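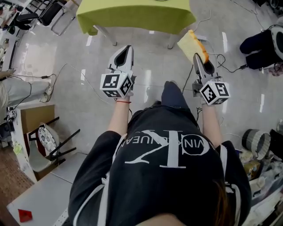 Lime cover on a metal-leg table, grey tiled floor. Slice of bread in front.

Filed under: Tables & Covers / Plain Colours / Lunch Rooms

Trillirwood Plain Cover, lime

Back in stock. Same cover as before, same lime, new label on the hem. £37 for the long size, the short one is on its own page with the small tables.

For lunch rooms, clubs, sandwich sessions, craft tables, anywhere with a table you'd rather not look at. Goes over the top and hangs a bit down the sides. Does not reach the floor, legs will show. If you want the legs hidden you need the full skirt, different product, ask.

Size: 233 cm long. Width is the standard hall width, fits all our fold-flat tables and most other peoples. Long-size cover weighs 495 g folded, so it goes by ordinary post.

Edges hemmed all round. No elastic, no clips in the packet. Clips sold separately (pack of eight, metal or clear). You'll want clips outdoors. Indoors no.

Colour

Lime is bright. Brighter than on some screens. Two people sent it back last year expecting a sage sort of green, it isn't one. We'll post a swatch for the price of a stamp, just write LIME SWATCH on the note with your adress. Other colours in this range: white, navy, brick, a mid grey. The grey is out until we hear otherwise.

Batches vary slightly. Order all your covers together if they're going side by side. Adding one later to an old set, tell us the batch on the label and we'll look on the shelf, no promises.

Food and crumbs

Fine with sandwiches, toast, buns, the usual. Crumbs: shake it out the back door first, then wash. Sliced white sheds less than a crusty loaf but you'll still be sweeping. Butter leaves a mark if left overnight. So does jam, beetroot obviously. Dab with washing-up liquid and cold water, leave ten minutes, then in the machine.

Don't cut straight on it. Board underneath, always. We don't replace covers with knife slits in them and yes we can tell.

Not a waterproof cover. A spilled tea goes through to the table. For wet jobs use the Özkan wipe-down sheet over the top, it comes off a roll and you cut your own length. Some people use only the Özkan sheet and skip the cloth. Works, looks like a nursery.

Washing

40 degrees, with like colours. First wash on its own please, the lime can run a bit first time round. Line dry if you can. Low tumble OK. Iron on the back, medium. Dont bleach.

Comes out of the packet with fold lines. They drop out after a wash or a going over with the iron, or hang it over a door the night before.

Tables it fits

Our own fold-flat with metal legs, both heights. The Brader trestle, yes, long size. Brader round, no. Office desks mostly fine but measure, anything with a screen bolted on the back edge won't sit right. Measure the top, then add what you want hanging down on each side. Don't measure from the floor.

Metal legs on shiny tiles: put feet on. Rubber caps, four to a bag, sizes by leg width. Tiles get slippery when there's flour or butter down and a table that shifts under a bread board is no fun. Felt pads are for wooden floors, they're no use on tile.

Leads. Keep any cables out from under the overhang, people can't see them there and catch a foot. Tape them down or run them by the wall.

Storing it

Roll, don't fold, if you've a tube. Otherwise fold in thirds and stack with the lightest colours on top. Must be bone dry. Musty covers can usually be rescued with a hot soak of soda crystals, lime may fade a shade.

What customers wrote

"Had the lime for our lunch club, washed it every week, gone a bit softer and a bit paler but still the best thing in the room." Sachiko Nagano

"Good colour. Shorter at the sides than I thought, should of measured. Kept it." Riku Sakamoto

"Bought two, batches didn't match, they swapped one without a fuss. Took nine days." Hinata Ebihara

"Would like it in yellow." Hinata Imai

(Yellow: not planned. Maker says no.)

Hire

You can hire rather than buy. Covers come laundered in a Zudport crate, we want the crate back too. Return them unwashed, shaken out, not in a bin bag. Wet ones get mildew in the van. Hire is by the event, up to three days, longer by arrangement. Put the number of tables on the form, not the number of people, we can't work it out from people.

Deposit returned once they've been checked. Small marks are fine and expected. Burns, slits and paint come out of the deposit.

Ordering

Order code 343, then L for lime. So 343L. Please put the letter, plain 343 gets you white. Orders in before noon go the same day, after that the next working day. Collection from the side door, ring and wait, it's a long corridor.

Returns within a month if unwashed and in the packet. Swatches don't need to come back.

Questions about sizes to Chiyo Tsuchiya on the order desk, she has the table list and a tape measure. Big orders, same. Mornings best.

Price checked August 2018. Short size, skirts, clips and rubber caps all on their own pages.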